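Rokolus Bench Pair – two-arm tabletop workstation

Tidying, sorting and put-away work at table height
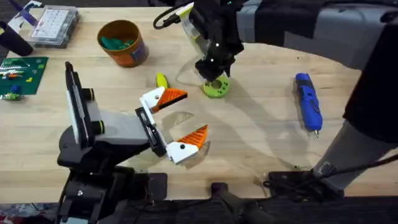
Most people who ask us for a quote want to know one thing first: can it clear a table yet? Our short reply is that it can clear some tables, slowly, with a person in the room. The Bench Pair is two arms on one tabletop, sold as a set with grippers, mounts, cabling and control software. It is meant for test kitchens, repair counters, school workshops and labs that want to find out which small chores can be handed over. A typical bench carries a mix of things that have little in common – a blue rotary tool lying on its side, a cup filled to the top, a baseplate with small colored bricks on it, a green ring – and each one needs a different approach from the gripper. The ring can be pinned from above. The cup has to stay upright. The rotary tool is longer than the jaws are wide, so it has to be taken across the body, and the first attempt is often wrong.

What it does well today

Single rigid objects with some space around them. Moving items from the table to an open bin or tray. Holding a part with one arm while the other works on it. Repeating a layout it has been taught, provided the objects start close to where they started during teaching.

What it does with help

Small bricks and loose hardware. The ridged fingertip pads grip these fairly well, but picking one piece out of a pile still fails often enough that we don't recommend leaving it alone. Compartment boxes are possible if the lid is already open. Clear plastic is hard for the cameras, and a strip of colored tape along the rim makes a large difference.

What it does not do

Cloth, liquids, glassware, food for serving, or anything sharp or powered. It will move a rotary tool that is switched off and unplugged. It will not use one. It does not pick things up off the floor, so whatever falls stays there until somebody sweeps.

Notes from users

Mererid Wynne runs the repair counter at Umthorpe and has had a Bench Pair since October. She uses it at closing time to put hand tools back in their trays. "It takes longer than I do. I start it and go cash up, and most of it is done when I come back. I still do the screws myself."

Unathi Radebe set up a pair at the Custham workshop for sorting donated toys and craft parts. He advises new owners to begin with six objects and add more only when those are reliable. His list for the first week left out anything see-through and anything soft.

In the box

Two arms with table mounts
Two parallel grippers
Fingertip pads, 6 pairs
Cable set and power supplies
Control software, one seat
Printed setup guide

Fingertip pads are a wear part. Expect to change them when the ridges flatten. Extra pads are sold in packs, and pads for the older Ahonen wrist plate also fit with the adapter ring.

Requirements

A flat, solid table at least 800 mm deep. Pale wood or a matte finish is best, and glass tops are not supported. Even room lighting without direct sun on the work area. Keep cables clear of the arms' path, with enough slack for full reach.

Setup takes almost 5 hours for a first installation, including calibration. Teaching a new chore takes longer – allow an afternoon for anything that uses both arms together.

Safety

The arms stop on contact, but fingers can still be pinched between the pads. Keep children and pets out of the room while it is running. The stop button must be within reach of the person supervising.

Ordering

Sold as a pair only. Single replacement arms are available to registered owners. For lead times and a list of chores tested on the current software, contact the sales desk and tell us what is usually on your table.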